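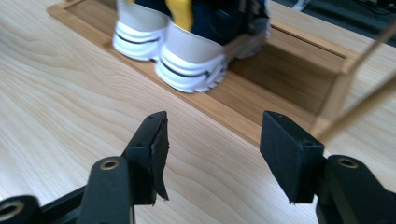 Hadiza Lawal holds that the top level of any shoe rack should be left for keys, mail and gloves, and that a pair of runners kept at that height is a pair of runners kept in the mail. She put this to me over the phone before I had finished explaining the raised edge. Her own shoes live in a heap behind a door, so I noted the objection and carried on.

Home Journal House Workshop Archive

Oct 29, 2018

Print this entry | E-mail this entry

Rack day. I had the afternoon off and meant to use it on the gutters, but it rained until lunch and the gutters can wait for a drier day. The shoe rack has been an open item for longer. It goes in the side entry at Rastum, between the door swing and the meter cupboard, and it replaces a plastic mat that has never held anything in place.

The unit is bamboo, three tiers, square posts at the corners. The top is a wide board with a raised border all the way round, so it behaves as a shallow tray. The middle shelf is slatted with a rail along the front. I did the work on the table, set well back from the front edge to leave room for handling shoes. At floor level I would have been on my knees the whole time and would have seen nothing of the underside of the shelves.

Bought at Howells. They had a steel version at the same price, chrome wire, which lets grit straight through onto whatever is below. I have owned one of those. The heels of dress shoes fall between the wires and the pair ends up leaning on its neighbours. Slats do a similar thing on a smaller scale, but the gaps are narrow enough that a sole bridges two or three boards and stays level.

Assembly was uneventful except for the cross-pieces. The instructions have you tighten every bolt as it goes in. I ran them all finger-tight, stood the rack on its posts, pressed down on opposite corners until the rock went out of it, and then tightened in diagonal order. One bolt refused to seat. I backed it out and found bamboo dust packed in the bottom of the hole, cleared it with a matchstick, and it went in flush. Twisting the finished frame by the top corners gives a small creak and no visible movement. The spare bolt and the hex key are taped in an envelope to the inside of the meter cupboard door. I have lost enough hex keys.

Then the fit test, which was the part I actually wanted done before the rack goes in the entry and becomes difficult to argue with.

Test pair: the navy sneakers with the white soles and the bit of yellow at the heel. They are the bulkiest footwear in regular use here. The sole is thick and flares at the back, well past the line of the upper, so the width that matters is down at the sole and any measurement across the laces is useless. Shoe boxes are no guide either.

Method was simple. Each level in turn, one shoe first, then its mate, heels out. Check clearance over the collar, check that the sole sits flat, check whether the second shoe can be put in without disturbing the first. Take both out and move to the next level. I did the round with heels facing out and then partly again with toes out, to settle a question that has been argued in this house since we moved in.

Top tray first. No clearance question at all, there being nothing above it. The raised border stops a shoe sliding off when the rack is bumped, and it would also catch loose grit if I were disposed to empty it. Against that, the border has to be cleared when lifting shoes in and out, and a thick sole with any tread on it catches on the edge if you are lazy about the lift. I caught it more than once. On the rack's final position, with the coat hooks above, I also have to allow for hems brushing whatever is up there. I think Hadiza is partly right about the tray. I have not told her so.

Middle shelf next. Good access from the front, and the rail gives the heel something to stop against. The rail does mean a shoe has to be tipped toe-down over it and then levelled, which is a wrist movement I had not thought about and which would get tiresome with boots. Ankle boots will go in. Anything taller will not, and the gumboots stay outside under the eave where they are now.

Bottom shelf last. It sits just clear of the surface, low enough that a broom will not go under it, so dirt under the rack will have to come out with the narrow vacuum nozzle. I had assumed the bottom would be the easiest level, and on the floor it may be the worst: you bend further, and you are working in the shadow of the two levels above. On the table, at a sensible height, it was easy. I will try not to be misled by that. 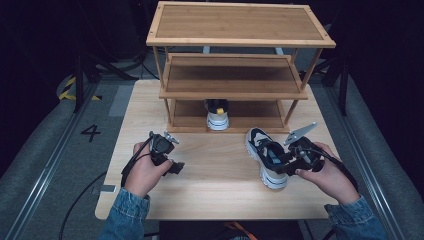 Bottom shelf, one shoe in and its mate still to go.

Placing the second shoe beside the first is the real test of any shelf. A single shoe can go in at any angle and look fine. The second one has to be aimed. If the first is sitting crooked, the flare of one sole rides up on the flare of the other and the pair ends up canted. Setting the first shoe hard over and square fixes this. Setting it in the middle, as I kept doing out of habit, wastes the space on both sides and costs you a pair's width along the shelf.

Heels out versus toes out. Heels out wins on this rack. The heel is the part you take hold of, and with a stiff heel counter you can lift the shoe one-handed without crushing anything. Toes out looks tidier from the door, but you end up reaching over the toe to the collar, and on the lower levels the shelf above is in the way of your knuckles. There is also the matter of recognising shoes. The yellow at the heel on this pair can be picked out in a dim entry. From the front, most of the dark pairs in this house look the same until you are holding one.

Figures, for when I have to do this again. Usable floor in the side entry, front to back, is 300 mm before the door swing is affected. I want 25 mm of air behind the rack so the wall can breathe and the skirting clears. The door stop takes 20 mm on the other side and I am not moving it. Clearance to the meter cupboard comes out at 10 mm, which is mean, but the cupboard opens away from the rack and only the meter reader has any business in there. I chalked the outline on the entry floor before dinner and walked in and out with shopping bags. I stepped on the line with my left foot every time going out. Nothing to be done about that except to put the rack there and learn.

Finish. The bamboo came with some sort of clear coat on it already, thin on the end grain at the cut ends of the posts. The side entry slab sweats in winter and I don't trust bare end grain on it. I have half a tin of Pradent left over from the laundry bench. One coat on the post feet tonight, a second tomorrow, then felt pads, or possibly rubber. Felt wicks. Rubber marks the slab. I lean towards rubber, the slab being beyond marking at this point.

Allocation, provisional:

Top tray – keys, dog lead, gloves in season. One pair of shoes permitted while lacing up.
Middle – daily pairs, heels out.
Bottom – gardening shoes and the spare runners, hard over to the left, square.

The dress shoes go back to the bedroom cupboard in their bags. They were only ever in the entry after the wedding at Jellstead, when we got home late and took them off where we stood, and they have been walked around ever since.

Load is not a concern. Shoes weigh very little and this shelf would take a good deal more than I intend to give it. What breaks racks in entries is people sitting on them, and with a raised border on the top this one is at least uncomfortable to sit on. A stool would remove the temptation. There is a stool in the shed with one short leg. I will look at it when I next have the saw out.

Remaining: second coat, pads, clear the mat, wash the slab, shift the umbrella stand, move the rack in. Order matters a little, as the slab takes most of a day to dry at this time of year and the door has to stay open for it. In December the hall runner comes back from the cleaners and I will need to check that its edge lies flat against the front posts. If it doesn't, the runner can be turned end for end, the other end having been bound shorter.

First coat on the feet at 8.40 pm. Rack standing upside down on newspaper in the laundry. Washed the brush.

Filed under: House > Entry & Storage

Previous Next Top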